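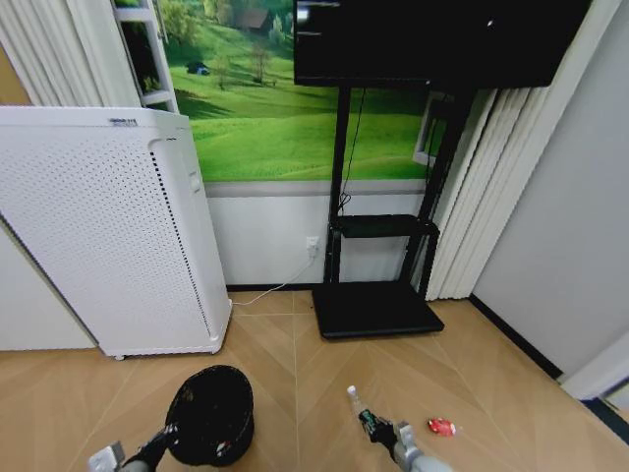
Bottle pickup beside the bin, right arm, Ullcombe club room.

tidybot_lead
Posted 4 Aug 2019
Status on the tidy-up task for the student project. The March planner (Gromow) is still in use. Over 252 logged pickups, most misses are on clear plastic. The depth map drops out and the planner aims at the floor behind the bottle. I want to add a height offset for that class.

hexkey32
An offset hides the fault. Log the raw depth first. What is the closing speed?

tidybot_lead
Default. Raw depth is logged for 641 frames, not yet sorted.
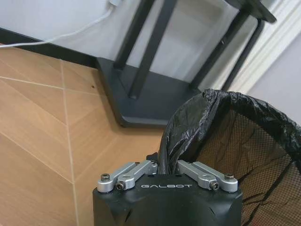
prisel_user
Liner handling needs its own grasp routine. We tried the bottle settings on film in the Prisel course and got poor repeatability. With the fold pinched between the fingers and the rest of the bag still over the rim of the mesh basket, pull direction matters more than grip force. Lift straight up, then translate.

hexkey32
Disagree. Force matters with thin film. Below our threshold it slipped in six trials.

prisel_user
Which pads?

hexkey32
Stock. Lindgren sheet, section 2, if you want the values.

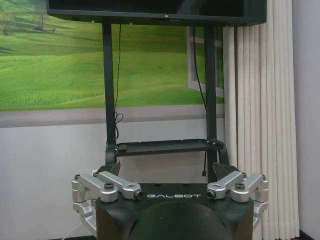
Fingers open, facing the screen stand.

tidybot_lead
Separate issue: cables. The two hanging under the screen are thin and black, and the segmenter merges them with the poles. I propose a keep-out box around the whole stand.

prisel_user
Too coarse. You lose the floor next to the base. Label the cables and retrain.

tidybot_lead
Labeling is roughly 32 hours of work. Box first, labels after the demo.

hexkey32
Fine for the demo. Post the depth logs.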